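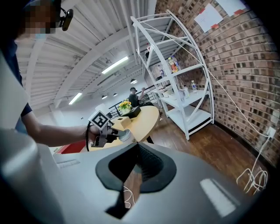

벽돌 벽 옆의 흰색 철제 선반과 둥근 테이블. 테이블 가장자리에 옅은 색 컵 모양 용기가 기울어져 있어요.

둥근 테이블과 철제 선반으로 작업 공간 정리하기

2월 · 글쓴이: 아이브우드(Ivwood) 살림노트

추운 계절에는 집이든 작업실이든 물건이 자꾸 테이블 위로 모이지요. 컵 하나 올려두고, 그 옆에 가위, 또 그 옆에 영수증을 놓다 보면 어느새 팔꿈치 둘 곳도 없어집니다. 저도 몇 해를 그렇게 살다가 지난겨울에 마음먹고 순서를 정해서 치워 보았는데, 그 순서가 꽤 쓸 만해서 적어 둡니다. 차 한 잔 곁에 두고 천천히 읽어 주세요(컵은 되도록 테이블 안쪽에요!).

준비할 것

마른 천 두 장, 젖은 천 한 장, 바구니나 상자 하나, 마스킹테이프와 펜이면 됩니다. 새 수납함은 아직 사지 마세요. 저는 고스턴(Goston) 시장에서 예쁘다고 바구니를 잔뜩 사 왔다가 선반에 들어가지 않아 절반을 이웃에게 나눠 준 적이 있답니다.

이 사이트는 더 나은 이용을 위해 쿠키를 사용합니다. 계속 이용하시면 쿠키 사용에 동의하는 것으로 간주합니다. [동의] [설정]

1. 테이블부터 비웁니다

둥근 테이블은 모서리가 없어서 물건이 가장자리로 밀려나기 쉬워요. 그래서 저는 늘 가장자리에 있는 것부터 집습니다. 컵이나 통처럼 둥근 것은 한 손으로 몸통을 잡고, 뚜껑이 없으면 안에 뭐가 남았는지 꼭 들여다본 다음 옮기세요. 물 컵인 줄 알고 기울였다가 단추가 우르르 쏟아진 날이 있었는데, 그 단추를 아직도 가끔 소파 밑에서 만납니다. 집은 것은 고민하지 말고 전부 상자에 담아 주세요. 분류는 나중 일이에요.

2. 닦고, 잠깐 둡니다

젖은 천으로 가운데에서 바깥으로 원을 그리며 닦고, 마른 천으로 한 번 더 훔칩니다. 컵 자국이 남았다면 젖은 천을 몇 분 덮어 두었다가 살살 문질러 보세요. 다만 원목 상판에는 물기를 오래 두지 마시고요. 상판이 마르는 동안 바닥에 늘어진 전선도 벽 쪽으로 모아 묶어 두면 발에 걸릴 일이 줄어듭니다.

3. 선반은 칸마다 이름을 붙입니다

철제 선반의 좋은 점은 튼튼하고 닦기 쉽다는 것이고, 아쉬운 점은 작은 물건이 잘 미끄러진다는 것이에요. 작은 것은 꼭 통에 담아 올리세요. 우리 집 선반은 폭이 90센티미터인데, 통을 사기 전에 칸 높이까지 재서 종이에 적어 두었더니 헛걸음을 하지 않게 되었어요.

맨 아래 칸에는 무거운 것, 허리에서 눈높이까지는 날마다 쓰는 것, 맨 위에는 철 지난 것을 둡니다. 그리고 마스킹테이프에 이름을 써서 칸 앞쪽에 붙여 주세요. '종이', '끈', '컵'처럼 짧을수록 좋습니다. 한번은 '언젠가 쓸 것'이라고 붙였다가 그 칸만 산더미가 되어서 결국 떼어 냈어요.

4. 벽돌 벽 앞이라면

벽돌 벽은 보기에는 참 따뜻한데 틈에 먼지가 앉습니다. 선반을 벽에 바짝 붙이지 말고 손이 들어갈 만큼 띄워 두면 뒤쪽까지 솔로 쓸어낼 수 있어요. 키가 큰 선반은 벽에 고정하는 편이 안전한데, 벽돌용 고정쇠가 따로 있으니 설명서를 먼저 보시고, 세 들어 사는 집이라면 집주인께도 여쭤 보세요.

5. 테이블에 돌려놓을 것 고르기

이제 상자를 열 차례입니다. 하나씩 꺼내면서 오늘 쓸 것만 테이블에 놓고, 나머지는 이름 붙인 칸으로 보냅니다. 컵은 가장자리에서 한 뼘 안쪽에 두는 것이 우리 집 규칙이에요. 펜 꽂을 통이 필요하면 입구가 넓고 바닥이 묵직한 것이 좋습니다. 저는 몽몽(Monmont)에서 산 도자기 컵을 쓰는데, 이가 조금 나갔어도 펜 꽂기에는 그만이에요.

처음 할 때는 70분이 걸렸습니다. 중간에 옛날 편지를 읽느라 그랬으니 여러분은 더 빨리 끝내실지도 모르겠네요. 그 뒤로는 목요일 저녁마다 상자 하나 들고 테이블만 한 바퀴 돕니다. 선반 칸 이름은 계절이 바뀔 때 다시 붙이고 있고요, 이번 봄에는 '끈' 칸과 '종이' 칸을 서로 바꿔 볼 생각이에요.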